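Skanier Hand Teaching Kit – Set-up Guide
Section 3: Showing a folding task by hand

If you've got this far, your gripper has been unpacked and charged, and it's talking to the Zollholm recorder. Good. Now comes the part I like best – you pick up the gripper, do the job yourself, and the robot learns from what your hand did. There's no code in this section at all. If you'd sooner drive the arm from the desk with the remote handles, skip ahead to Section 4, but do read the cautions at the end of this one first as they apply to both.

I've used laundry the whole way through. It's what I practise on at home, and clothes are a pretty fair test of whether your demonstrations are any good. A box sits still and keeps its shape. A jumper doesn't do either.

Before you start

You'll need the hand gripper, the recorder, a fully charged battery, a flat surface you can walk up to from at least two sides, and a few pieces of clothing. A bed is fine. A table is a bit kinder on your back, but I do most of mine on a bed and I'm still standing.

Pick clothes that stand out from what's under them. A yellow jumper on a blue and grey cover is lovely. Black socks on a black throw will give you a day's worth of recordings you can't use (ask me how I know).

Bring the lights up or open the curtain before you begin, then leave them alone. If the sun goes in and out during a take, carry on, the software copes with slow changes. Switching a lamp on halfway through is another matter.

3.1 Laying out and first pass

1. Turn the recorder on and wait for the steady green light. If it blinks, the clock hasn't synced yet. Give it a minute.

2. Hold the gripper by the handle with your trigger finger relaxed, so the fingers sit wide open. Squeeze fully and let go 3 times. The recorder uses those squeezes to work out where open and closed are, and it'll chirp when it's happy.

3. Spread your garment on the bed. It doesn't have to be perfect, and I'd rather you didn't iron out every wrinkle, or the robot will only ever know what to do with a shop display. Let a sleeve lie across the front now and then.

4. Bring the gripper in over the garment, fingers open, and stop for a breath before you touch anything.
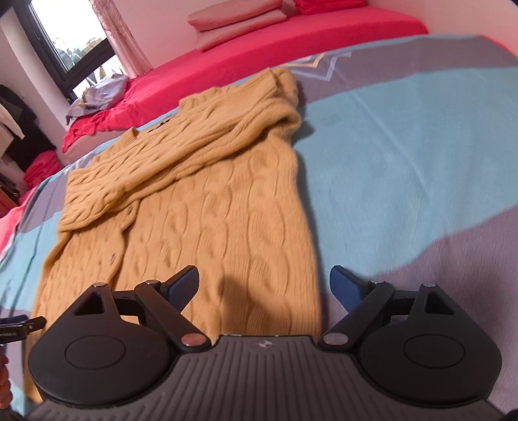 That pause feels silly the first few times, but please keep it in. The trainer uses it to find the beginning of each demonstration, and without it you'll be trimming every take by hand later on. I hold still for 2 seconds, counting in my head.

5. Press the record button with your thumb. You'll hear one beep.

6. Go for an edge. A cuff, a hem, anything with a bit of thickness to it. Come in low with one finger under the fabric and one over, and squeeze gently until it's held. You don't need to crush it.

7. Lift, carry, lower, let go. Do these as four separate moves to begin with, even though your hand will want to run them all together. Once the robot has the idea you can smooth things out in later sessions.

8. Back the gripper away until it's clear of the cloth, pause again, and press the button to stop. Two beeps this time.

Note: If you drop the garment partway, don't stop. Pick it up again and finish the fold. A recovered drop is worth keeping, and the robot will certainly drop things too! Only bin a take if you used your other hand to fix something.

3.2 Building up the folds

A full jumper is really a string of small folds, and I'd record each one as its own take until you've got the hang of it. Sleeves first, then one side, then the other, then bottom to top. Fotness, the labelling program that comes on the memory stick, will join them up for you afterwards as long as you name them in order.

1. Start each take with the garment exactly as the last one left it. Don't tidy between takes.

2. Keep your wrist moving slowly. If you flick it the picture smears and the tracker loses its place, and you'll hear a low buzz from the recorder. Stop, go back to your starting spot, and record that one over.

3. Try to keep the two fingers in view of the camera the whole time. This mostly looks after itself, but a thick knit can bunch up in front of them on a big fold. If it does, let go and take a smaller bite.

4. For the last fold, come in from the side with the most layers. Slide the lower finger well under before you close, or you'll only pick up the top layer and leave the rest behind.

5. Once you've done the set, shake the garment out, throw it down differently and go again. Turn it around. Start from the other end of the bed. I aim for 12 full sets before I let the trainer anywhere near them.

6. Leave the rest of the room as it is. A pile of towels in the background or clothes on a rail does no harm, and a bit of normal household mess helps the robot later when it has to work somewhere that isn't a lab.
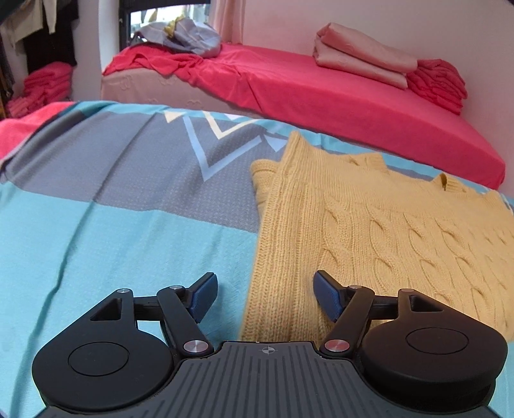 3.3 Small items: socks, gloves and the like

Socks are quick to record and good fun, so I save them for when my shoulder's tired of jumpers. There are a couple of differences worth knowing.

1. Run the open-and-close squeeze again before you switch over. Small things need the closed position to be spot on, and it can drift a touch after a long session.

2. Set the grip level to Low on the recorder. You'll find it under Hand, then Feel.

3. Pick the sock up wherever it's easiest and lift it right up off the bed. Hold it there a moment so the camera gets a good look at how it hangs or stands in the fingers. A thick knitted one will often stay up and bend in the middle, while a thin one just flops. Both are useful, so record a mix if you've got them.
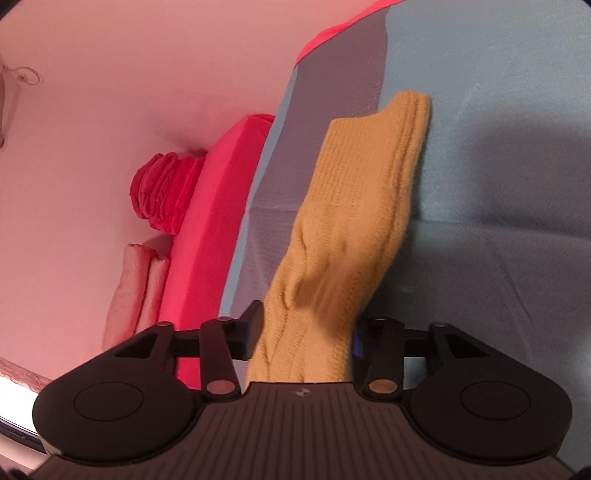 Tilt your wrist a little each way while you're holding on, then put it down where you want it. I like to have a set spot for finished socks so the robot sees the same goal every time, but the starting spot should move around as much as possible.

4. If the sock twists as you lift, leave it. Lower it, let go, and take it again from the other end in the same recording.

5. Keep going until you're bored, then do a few more. For a simple pick and place, some 300 short takes will get you a robot that manages most socks on most beds. You don't have to do them in one go, and I wouldn't.

3.4 Checking your takes

Plug the recorder into your computer and open Fotness. Each take shows up as a strip with a line underneath for how far open the fingers were. A good one starts high and flat, dips where you grabbed, stays down while you carried, and comes back up. If the line wobbles all over the place, the squeeze at the start probably didn't register and you'll need to redo that batch.

Watch a handful at normal speed before you send anything off. I look for takes that were stopped too early, with the fingers still touching the cloth. Mark those with a red flag and the trainer will skip them.

When you're ready, press Send to Arm. If you're running the Ouali arm, choose its profile first, as its wrist is longer than the standard one and it'll reach a bit too deep otherwise. The first playback is always at quarter speed. Stay by the stop button for it.

Cautions

Keep your free hand away from the finger joints when you squeeze. The linkages close faster than you'd think and they do pinch.

Watch out for loose threads and open knits. If a loop catches on a joint, release the trigger and ease it off by hand. Don't pull the gripper away.

Take a rest when your arm gets heavy. Tired takes come out jerky and the robot will copy every bit of it.

Never stand between the arm and the bed during playback, even at quarter speed.

Guide text last revised March 17, 2018. For the remote handles, carry on to Section 4.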